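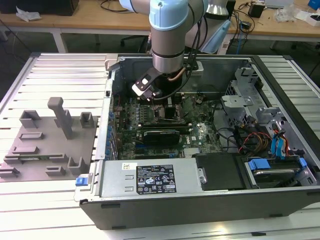 I've been meaning to write up my gripper notes since September, when I started getting emails asking which fingers to buy for taking old desktops apart. The short answer is that it depends what you want to pick up, and the long answer is this page. A Dell tower makes a good test piece because it has a bit of everything in it. You can lay it on its side with the panel off, leave the drive cage and the blue SATA cables where they are, and you've got big parts, tiny parts and a whole lot of stuff you don't want to snag, all in one box. If a finger set can get to the middle of that board and hold a little part over it without fouling the cables, it's worth keeping.

Tip one: put down a fixture plate before you touch anything else. I used to lay parts straight on the bench and then wonder why the arm kept missing them by a hair. A plain grey plastic plate with posts and brackets gives every part a home, and you can teach those positions once. Mine sits to the left of the tower and it doesn't move. Bolt yours down. Double-sided tape creeps, ask me how I know!

Tip two: try your fingers in the tight spots first. Lots of them look brilliant picking up a block on an open bench. I compared two sets this time round, the Hukemska long fingers and the Fustness wide ones, and on the open bench I honestly preferred the wide ones - they feel solid and they don't flex. Then I tried them around the processor socket, with memory slots on both sides, and the wide ones were hopeless. You want a narrow tip there. Go in slowly, and aim for the latch hook before you even think about the chip.

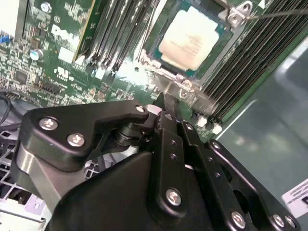 Wrist camera view: narrow tips down near the socket, memory slots either side.

Tip three: glare. Bare metal around a socket throws light straight back up at a wrist camera, and a controller that's looking for an edge will happily find a reflection instead. I tried three things. Turning the bench lamp away helped a little. A bit of baking paper over the lamp helped a lot (yes, from the kitchen drawer, and no, it didn't catch fire, but use an LED bulb please). Dropping the exposure helped the most of all, and it was free. I lock mine at 150 in the Brillia software and leave it there. Auto exposure hunts every time the gripper moves across the view and it'll drive you round the bend.

Tip four: practise the chip away from the computer. A holder with raised corners lets you come in at a bit of an angle and still get a grip on the edges, so you can find out what your force setting should be without risking the pins on a board.
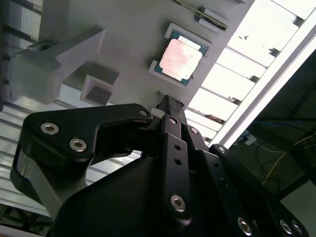

Start low on the force and creep up. On my Schumacher controller the scale is in its own odd units, and I settled on 153 for the chip and 398 for anything with a decent plastic body. Yours will be different, so write the numbers on masking tape and stick it to the controller where you'll see it. I lost mine once and spent a whole evening finding them again.

Also check your bolts! The links on these grippers are held together with little screws, and they do work loose. I go over mine with a driver before each session, and a dab of the blue threadlocker is plenty. Don't use the red.

Tip five: keep one camera still. I know the wrist camera is the fun one, but when something goes wrong it's usually looking at the inside of the problem. A second camera off to the side, looking down at the whole tower, will tell you that the arm clipped the case or that a cable has hooked itself over a bracket. If you can only afford one to start with, get the fixed one.
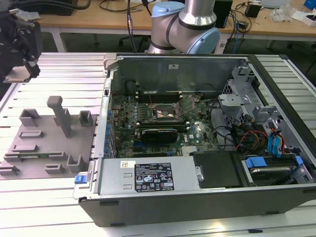
Sirkka Ojala wrote in to ask whether she should take the graphics card out before working on the socket. I leave mine in, but if your gripper has a fat body then pull it, you'll be glad of the elbow room. She also asked about magnetic tips for screws. Fine for case screws, but keep them well away from the drive.

Next up is soft pads for the fingertips. I've got a sheet of silicone and some old bike tube to cut up, and I'll add the results to this page when I've tried both.

Last updated 2019-02-10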